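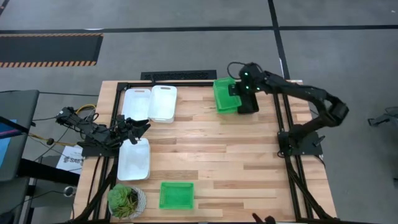 *Bench 2, right arm with a green basket, left arm waiting its turn.*

**Pre-run safety check, gripper comparison: Mutley fingers (left arm) v. Zitik fingers (right arm)**
Site: Punent, bench 2
Checked by: Kamran Janjua
Date: 20th November

Key: P = pass, C = pass with comment, F = fail, fix before running

### 1. Frame and mounts

- [x] Base bolts tight, both arms: **P**
- [x] Frame doesn't shift when leaned on: **C.** It creaks. It creaked in January too, and I wrote that down then.
- [x] Tabletop fixed, no lifted edges: **P**
- [ ] Cable slack at full reach: **F.** Left side snags on the far corner of its travel. Re-tie, then move the arm by hand through the whole range. The whole range, please, and not the bit of it you happen to like.

### 2. Stops and limits

- [x] Emergency stop, left arm: **P**
- [x] Emergency stop, right arm: **P**
- [x] Grip force limit set to 40 in both controllers: **C.** The Zitik controller had gone back to 900, its factory idea of a gentle squeeze. Set it again and saved it. Check after every restart.
- [x] Arms hold position on power loss: **C.** Right arm sags a little and then thinks better of it.
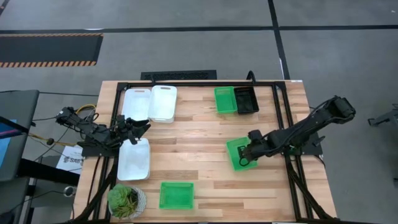

The sag matters most when there's something in the fingers, so repeat the power-loss test with a basket held low over the table. If it drops more than a finger's width, stop and find me. I will be the one at the kettle.

### 3. Fingers and pads

- [x] Mutley pads seated, no peeling: **P**
- [x] Zitik pads seated, no peeling: **C.** One corner is lifting. It'll do for today. Spares are in the Sabbagh box, under everything else in the Sabbagh box.
- [x] Fingertips meet when closed: **P**, both
- [ ] Cycle count logged: **F.** Mutley is at 347. The Zitik entry says "lots".

### 4. Baskets and bins

- [x] No cracked rims or sharp bits: **P**
- [x] Low approach, fingers clear the rim: **C.** Watch this from table height. From standing height everything clears everything.
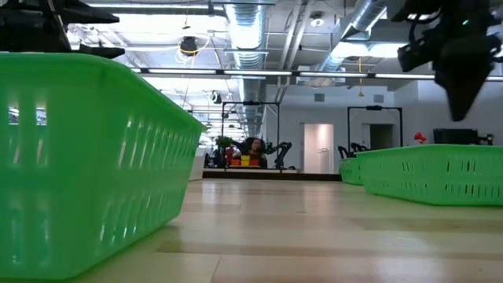 *Table-height view, grippers above, green baskets either side.*

- [x] Mesh doesn't trap a fingertip: **C.** The narrower Mutley tip can find its way into a slot if it comes in at a slant. Back it out slowly with the jog buttons. Swearing has been tried.
- [x] Basket released level, both grippers: **P**

### 5. Cups and liquids

- [x] Force limit rechecked before any filled cup: **P**
- [x] Towels within reach: **P**, after I fetched some
- [ ] Sockets covered: **F.** Cover exists. Cover is not on the sockets.

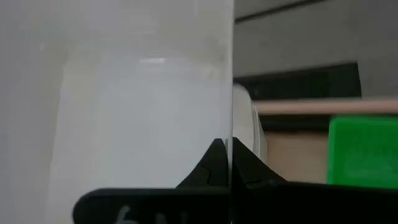

Close on a cup at the slowest speed and watch the wall of it, not the screen. If the side bows in, open up and drop the limit to 11 before trying again. Same limit for both makes or the comparison is worth nothing.

### Result

Not cleared to run. Cable tie, cycle log and socket cover to be put right, then sections 1, 3 and 5 checked again from the top.

K. Janjua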